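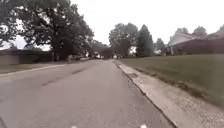
Figure 3. Residential street with a sealed seam and a concrete gutter.

3.2 Street surface and runoff timing

Runoff from small residential blocks is often modeled as if the whole street were one smooth, sealed plane. This assumption works well enough for large storms, but it does poorly in light rain, when a good part of the water is held on the surface and never reaches an inlet. We therefore recorded surface condition for each of the 232 street segments in the Trilley catchment before fitting the model. Cracks and tar repairs were noted separately from the general texture of the asphalt. A long diagonal seam such as the one in Figure 3 was entered as a single repair, even where the darker material was broken along its length. Curb and gutter were treated as a separate surface with their own roughness value, as concrete and asphalt differ in texture and slope.

Of the 232 segments, 54 were placed in the repaired class. The rest were split between intact and cracked surfaces using the scoring sheet in Appendix B. Cronin scored all segments on foot in October, and a second observer scored a subset of 25 without seeing the first set of scores. The two observers disagreed on 7 of these, in each case between neighboring classes. The first set of scores was kept.

Surface storage was then estimated for each class from the wetting tests described in Section 2.4. Water was applied at a steady rate until flow began in the gutter, and the volume applied up to that point was taken as the initial loss. Cracked segments had the highest initial loss. Repaired segments fell between cracked and intact ones, though the spread within the class was wide and depended mostly on whether the repair stood above or below the road surface. A raised seam can hold back a thin sheet of water on its uphill side, while a sunken one may carry it along the street instead of toward the curb. The present scoring sheet does not separate the two cases. The Avby catchment, which has steeper streets and fewer repairs, was scored in the same way and is covered in Section 3.3.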